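README for the Pekov bench gripper (the handheld one with the orange backs)

Last touched May 19, 2022. If you're reading this from the shared folder, the copy taped inside the cupboard door is older, so trust this one.

What's in this folder

calib/ has the lens calibration files, one per lens swap
fingers/ has the print files for the finger cores and the orange backing pieces
sessions/ has the recordings, sorted by setup name
notes/ is my running log, spelling mistakes included
gripwidth.csv is the table that turns marker positions into an opening width

Hi! I look after the gripper on the Pekov bench, which means I print its fingers, swap its pads, redo its calibration when somebody drops it, and write things down so the next person doesn't have to ask me. This file started as a list of screw sizes and it has grown. It's still mostly about keeping the one tool healthy, with a bit at the end on the recordings, and I've left the model training stuff out completely. Mairéad Ó Riain keeps those notes in her own repo (it's called Collet, ask her for access).

We have 2 of these tools. The other one is Lestley and it has a different wrist mount, so please don't copy settings across. I did that in October and spent most of a week wondering why every grasp looked a few millimeters too wide.

Printing the fingers

The finger cores are printed in the soft black filament and the backs in the stiff orange. The backs are what keep the wedge from folding over when you squeeze something heavy, so don't go cheap on infill there. Print the cores lying on their side. If you print them standing up, the layers split right where the finger bends, and you'll find out in the middle of a session.

Let the cores cool on the bed before you peel them. I know, it's slow. A finger peeled warm comes off with a slight banana shape, and then the tips meet on one corner and miss on the other.

Before you fit a new pair, hold them tip to tip up to a window. If you see light on one side, sand nothing! Print again. Sanding the tip changes the pad height and you'll be chasing it forever.

Fitting them

1. Open the jaws all the way and unplug the tool.
2. Take out the two screws at the back of the old finger. They're short. The long ones belong to the bracket.
3. Slide the old finger toward you. If it sticks, wiggle, don't lever.
4. Seat the new finger with the orange back on the outside.
5. Put both screws in loosely, close the jaws by hand until the tips touch, then tighten.
6. Do the other side the same way.

Step 5 is the one people skip. If you tighten with the jaws open, the finger sits wherever the slop in the holes happened to leave it, and the pair won't line up when they close. Thread lock is fine on the bracket screws and a terrible idea on the finger screws, which come out far too often for that.

The markers

Each finger has its little square marker on the black base, and the software reads the opening width from the distance between them. So everything about width lives or dies by those two squares. Print them on matte paper or matte label stock. Glossy ones look great on the bench and vanish as soon as the overhead lights hit them at the wrong angle.

Stick the marker down from one edge and roll it flat with a fingertip. A bubble under a corner is enough to make the reading jitter. If a corner lifts, replace the whole marker (both of them if you have the patience, so they age together). Please don't glue the corner back down, the glue creeps over the printed part and goes shiny.

The two markers have different IDs. Left and right swapped gives you a width that looks perfectly reasonable and a tool that the software believes is upside down. I've written L and R inside the label drawer in big letters for my own benefit.

Setting the view

The lens is the very wide round kind, so the picture comes out as a circle with black around it. That's normal, leave the crop alone. What you're after is both fingers coming up evenly from the bottom, both markers readable, and clear space between the tips.
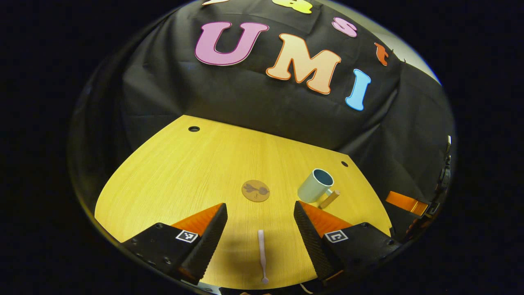

My habit after any finger or lens work is to do a check on the tabletop before I let anyone record. I set out a few ordinary things and look at them on the monitor with the jaws open, because a view full of real objects tells me more than a calibration board does. The spoon between the fingers is the piece I care about most: it's slim and pale, and with its handle pointing away from the tool it gives me a nice line to judge the centering by. The mug is off to the right of the coaster, and it does look tilted, but the lens bends everything out there, so don't start loosening the mount over a leaning mug. I look at both markers next, then at the inner faces of the fingers, where the ridges should be easy to make out on each side. If one side has gone to mush, clean the lens first and worry second.

For cleaning, use the cloth in the zip bag and nothing else. A sleeve drags pad dust across the glass. If there's a greasy print on it, one drop of lens fluid on the cloth, never on the lens. The housing isn't sealed.

While you've got the view up, look at the cable too. A loop of it can creep into the picture near the bottom, and a little sliver at the edge does no harm. If it reaches the pads or covers part of a marker, reroute it behind the base and put a soft tie on it. Don't pull it tight! It needs slack for the jaws to travel, and the last cable we killed died at the plug from being tied too neatly.

Calibration

You need to recalibrate the width after new fingers, new markers, or a drop. You don't need to do it after a pad clean.

Run the width script, open the jaws fully, wait for the beep, close them fully, wait for the beep. Do it slowly. The script wants 900 readings and it'll sit there quietly until it has them, so don't assume it has hung. When it's done it writes a new line at the bottom of gripwidth.csv. Old lines stay. I've needed them more than once to fix up recordings that were made before a finger change but copied over after it.

Lens calibration is its own thing and you shouldn't need it unless the lens has been off or has been knocked hard enough to shift. Use the board from the tall cabinet, the one with the foam edges. The other board has a warp in it and I keep meaning to throw it out. Cover the edges of the circle as well as the middle when you move the board around. Everybody gives the middle plenty of attention and then the corrected picture swims at the sides.

Things that have gone wrong

Width stuck at one value. One marker isn't being seen. Wipe it, check the light, check that the cable isn't lying over it.

Width jumps when you turn toward the window. Glossy marker, or the blind is up. Try the blind first.

Tips cross when closed. Fingers were tightened with the jaws open, go back to step 5.

Squeak on closing. Dust in the slide. Blow it out and wipe the rail. No oil, please, it ends up on the pads and then everything slips.

Finger folds sideways on heavy objects. The orange back has cracked, usually near the lower screw hole where it's hard to see. Flex it with your thumb and listen.

Picture soft all over after a swap. The lens isn't screwed down to its mark. Take it to the mark and then lock the ring. If it's soft on one side only, the lens is seated crooked, so take it right off and start over.

Recording drops after a few seconds. Nearly always the card. We use the Corstead ones with the green dot, and the ones without the dot are for moving files around, not for recording.

About the recordings

sessions/ currently holds 262 recordings made with this tool, of which 136 are on the current fingers. The folder name tells you the setup and the finger pair, so table_p4 is the tabletop with pair four. If the pair isn't in the name, the recording is from before I started doing that, and you should look it up in notes/ by its file date before trusting any widths from it.

I haven't removed the failed grasps. Some of them are the most useful ones for me, since a slip on a smooth handle is usually how I find out that the pads are worn. If you want a clean set, make your own list and leave the originals where they are. Renaming folders breaks the lookup, and I'll be grumpy about it.

Still to do

Move the marker template to the bigger label sheets. Write down the bracket torque properly ("snug" isn't a number, I'm told). Get the pair five cores printed before pair four goes. Mairéad also wants a shared naming scheme for both tools, and I've said yes, so that part of this file will probably change soon.

If you fix something that isn't in here, add it to notes/ with your initials. Messy is fine.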